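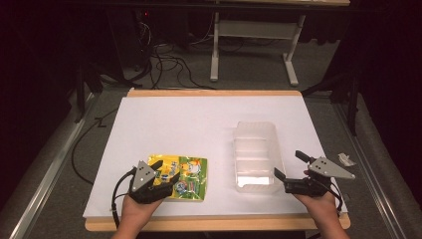

Snack Boxes: Packing and Drop-Off
Gallery by Harsh Bisht

These are from the spring snack box packing at Watthorpe. Each box holds a small mix of packaged snacks and goes to the reading camp at Callescombe, where the kids get one at the afternoon break. The order this time was 238 boxes, up from the October order. Most of the snacks came from Kang, the wholesale grocery, and the containers came from Konex.

Captions are in the order the work was done. Click any picture for the larger size.

Supplies

The Konex delivery in the hallway. Containers come nested in sleeves, with the lids bagged separately.

One sleeve opened. The containers stick together when they are new, so we pull them apart before packing starts and stand them in short stacks.

Lids. They fit either way around. Press the corners first, then the long sides.

Cartons from Kang. The total order was 1110 single packets, including spares.

The packing list taped to the inside of a cupboard door. The changes in pencil were made after the raisin packets were swapped for apple rings.

Crackers, sealed in pairs. These are the most fragile thing in the box and go in last.

Apple rings. The bags have a lot of air in them and take up more room than they look like they should.

Fruit bars, stacked on their sides in the original carton. We cut the front off the carton and left them there.

Pretzels. The first carton had a split seam, but the packets inside were fine.

Napkins, folded in quarters. One goes flat on top of the food.

Setting Up

White board on the light wooden tabletop. We pack on the board and keep the wood around it clear for elbows and lists.

Yellow snack packet lying flat on the white board, with a clear container next to it. The packets have a round cartoon face printed on them and the kids ask for them by the face.

Side view of an empty container. The ribs in the walls keep it from bowing when it is full.

Trial box number one. Everything fit but the lid would not close over the pretzels.

Trial box number two. The pretzels are standing on edge along the short wall and the lid is down flat.

Trial box number three, with the fruit bar underneath. This is the layout we used for the rest.

The finished trial box was left open on the side shelf so anyone could check it against their own.

Cartons lined up by packing order. Heavy and flat at one end, light and puffy at the other.

Packing

Fruit bar goes in first, label up, pushed against the long wall.

The yellow packet goes in next. It lies flat if you shake the contents down toward one end before it goes in.

Same step from the other side of the table.

Pretzels on edge. If the packet slumps over, turn it so the seam faces the wall.

Apple rings over the pretzels. Squeeze out as much slack as the bag allows without popping it.

Crackers on top. You can see the corner of the fruit bar showing underneath, and that is how we check it is there once the box is full.

Napkin, then lid.

A box with the lid bulging at one corner. The crackers had slid down beside the apple rings. It was opened and redone.

The redone box.

Ten boxes in a row, ready for labels.

A row of boxes that came out one fruit bar short. The missing bar was still in the carton, stuck to the cardboard flap.

Crumbs on the board after the cracker carton was emptied. Wiped down before the next batch.

Short break. The tea is on the windowsill and stays there until the food is put away.

Back to it with the second half of the apple rings.

Close-up of the packets waiting their turn. The printing varies a little from carton to carton, but the contents are the same.

Labels

Label sheets, straight from the printer. Each label gives the contents and the date to eat by.

The ingredient slip. It is printed separately in larger type and goes on the underside of the container so it can be read without opening the lid.

Labels go in the top left corner of the lid. The plastic is slick, and a label put on crooked will peel off clean if you catch it right away.

A crooked one, before peeling.

Boxes without nuts or dairy have a green dot on the lid and are stacked by themselves. Those were packed first, on a clean board, before any other cartons were opened.

Green dots, close up. The marker needed a minute to dry on the plastic or it smeared.

Stack of labeled boxes seen from above. You can read the fruit bar label through the side of the nearest one.

Boxing Up for the Trip

The large cartons for the trip. They are the same ones the snacks came in, turned inside out so the old printing does not confuse people.

First layer in. The containers sit on each other well as long as the lids are flat.

A sheet of paper between layers keeps the labels from scuffing.

Third layer. We stopped at three. A fourth layer will fit, but the bottom lids start to bow.

Tape across the top and one strip around the middle.

Carton numbers on two sides, written large. The green dot cartons have the dot on the outside as well.

All of the cartons by the door, waiting for the van.

Leftover packets. These went into one tub for the next order, with the earliest dates on top.

Flattened cardboard for recycling. The lid bags went in with the soft plastic.

The board wiped and leaned against the wall to dry.

Drop-Off at Callescombe

Unloading at the side entrance on 12th April. The ramp is narrow, so the cartons went up one at a time.

The storage room. Cool, dry, and with one low shelf that happens to be the right height for the cartons.

First carton opened to check how it traveled. One lid had come up at the corner and was pressed back down.

Green dot boxes on their own shelf, with a sign.

A box on the break table, opened. The pretzels had fallen over, but everything was whole.

Napkins in use.

The empty containers in the return tub. Most of them come back and can be washed and used again at home or in the craft room.

Craft room shelf with containers from the October boxes, now holding crayons and buttons.

The thank-you card from the older group. It has a drawing of the face from the yellow packet on the front.

Notes for the Next Order

Containers: same size again from Konex. There are 100 left over, stored with their lids on the top shelf at Watthorpe.

Labels: 556 blank ones left, in the gray folder. Enough for two more orders of this size.

Apple rings: ask Kang if they carry the smaller bag. The current one is the reason the lids bulge.

Crackers: fine as they are. Keep them on top.

Pretzels: try lying them flat under the apple rings in one trial box and see if they travel better.

Marker: bring a second green one. The first was nearly dry by the last carton.

If you have pictures from the packing or from Callescombe that you would like added here, send them to Harsh with a line saying what they show. Please leave out pictures with the children's faces in them. Prints of any picture can be picked up at Watthorpe, from the tray next to the sign-in sheet.

Back to all galleries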